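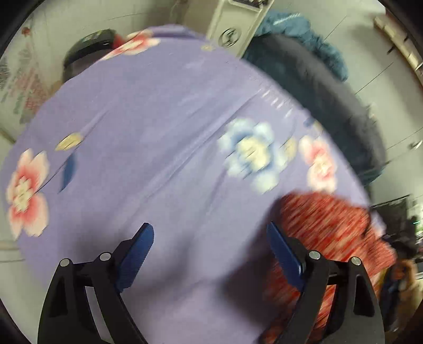 Print this story | E-mail to a friend

The Sheet

By the second week of January we had taught the arm to fold a washcloth, and we were unbearable about it. We told our parents. We told the bus driver. One of us told a dentist, with her mouth full of cotton, and she said the dentist seemed impressed, though how she could tell I have no idea.

So of course we signed up for the hard division. The Relholm Cup has two of them, Small Cloth and Large Cloth, and nobody from our school had ever gone in for Large Cloth, and that was all the reason we needed!

The way our robot learned was by watching hands. Not our real hands, exactly. You held the gripper, the one with the blue pads, and you did the chore yourself, squeezing and letting go, while the camera on it saw everything from where the robot's own wrist would be. Do it enough times and the arm, which we had named Ginting after the street the school is on, would start to get the idea. The washcloth had taken 125 tries. Our coach looked at the rules for Large Cloth, did some arithmetic on the back of a permission slip, and said we'd better plan on 600.

"Six hundred folds," said our captain.

"Six hundred good folds," said Coach.

I went first because I had brought the sheet. It was lavender with big flowers on it, pink ones and blue ones, and it had been on my grandmother's spare bed for as long as I'd been alive. I liked it for the flowers. I thought a robot would like them too, since it would have something to look at besides plain cloth, and our captain (who had read two whole papers on this and would quote them at you in the lunch line) said I was more or less right by accident.

Have you ever tried to fold a sheet with two fingers? Go do it now, with your thumb and one finger, and keep your other hand in your pocket. You come down over the cloth with the gripper wide open, you pick your spot, you squeeze, and you've got a pinch of fabric the size of a grape while the rest of the sheet does whatever it pleases. It slides. It puffs up with air. My first fold looked like something you'd find in a ditch. I loved it so much. I did 19 more before anybody could get the thing away from me.

After that we took turns, in the afternoons until six, and it changed us a little. We started seeing edges everywhere. The kid who did our wiring caught himself pinching the corner of the tablecloth at his cousin's wedding. I folded all the towels at home and then unfolded them and did them over, slower, with my elbow in. When one of us moved too fast the picture turned to smear, and whoever was on the laptop would sing out "Soup!" and that one went in the trash. I made a lot of soup. I get excited.

We hit 600 on an afternoon so dark that the streetlights were already on. Coach ran the training overnight on the good computer, the Rurkano, which lived in the library office and hummed like a refrigerator. Then we all came in before first bell with our coats still on.

Ginting woke up. It swung out over the sheet and opened its fingers and stopped there.

It waited so long that I thought we'd lost it. Then it gave a tiny wobble, a dip to the left and back again, and went down for the corner.

"What's it doing?" said Coach. "What was that wobble?"

I knew right away. I felt my face go hot. It was me. It was the thing I do before I pick my spot, a little dip, like a swimmer shaking out her arms, and I'd never once noticed until I saw a machine do it. I had done it so many times that it had gone in with the rest.

Ginting pinched the hem and lifted, and the flowers came up off the table and went over, and the two edges met about a hand's width apart. It was a terrible fold. We screamed so loud that the librarian came in, and then she wanted to see it again, so we shook out the sheet and it did the wobble for her, too.

Our captain wanted to train the wobble out. It cost us nearly a second, and Neker Academy was supposed to be very fast. We took a vote with our coats on, and the bell rang in the middle of it, and the wobble stayed.

Print this story | E-mail to a friend

Reader comments

tallgrass: I coach a middle school team and read this out loud at practice. They now yell "Soup!" at me whenever I rush. Thank you, I think.

momof2robots: Did they beat Neker?? You can't leave us there!

quiltsandbolts: Tried it with one hand in my pocket like the story says. Fitted sheet. Big mistake.

tallgrass: Fitted sheets should be their own division.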